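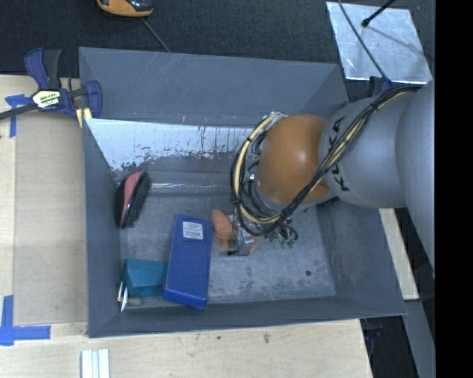
Drullow, the household sorting and reuse service, will open its third drop-off counter in Mersha in February, the company said today. The counter will take small mixed items that most thrift stores turn away because they arrive jumbled together and take too long to sort. A typical bin holds the sort of thing found at the bottom of a hall closet: a hairbrush with black bristles, a blue box with a small white label, a white two-prong plug. Residents do not need to separate anything before they come in.

Drullow handled 2,104 bins last year at its 2 existing counters, in Curker and Kekano. Nearly half of those came from people moving to a smaller home or clearing out a relative's house.

"People put off the last box for months," said Soledad Cabello, who founded Drullow. "The furniture is gone, the kitchen is packed, and there is still a box of chargers and combs and game pieces in the hallway. They can bring that box to us."

Each bin is emptied and sorted by hand into items for resale, items for donation, parts and cords, and waste. Hairbrushes and other personal care items are not resold. Plugs and chargers are tested and, where possible, matched with the device they belong to. Anything with a name, an address or an account number on it is set aside, and the customer has 15 days to pick it up.

The Mersha counter will be run by Jolanta Szewczyk, who has managed the Kekano location since it opened. She said the new site has a longer sorting table and a separate entrance for drop-offs, so customers will not have to carry boxes through the store.

"Kekano gets crowded by ten in the morning," Szewczyk said. "We wanted more room this time."

Drop-off is free for one bin per household per visit. Larger loads can be brought in by appointment. The counter does not accept paint, loose batteries, medicine, knives or anything that has held fuel. Opening hours will be posted at the door and at the Curker and Kekano counters.

Press contact: Soledad Cabello, Drullow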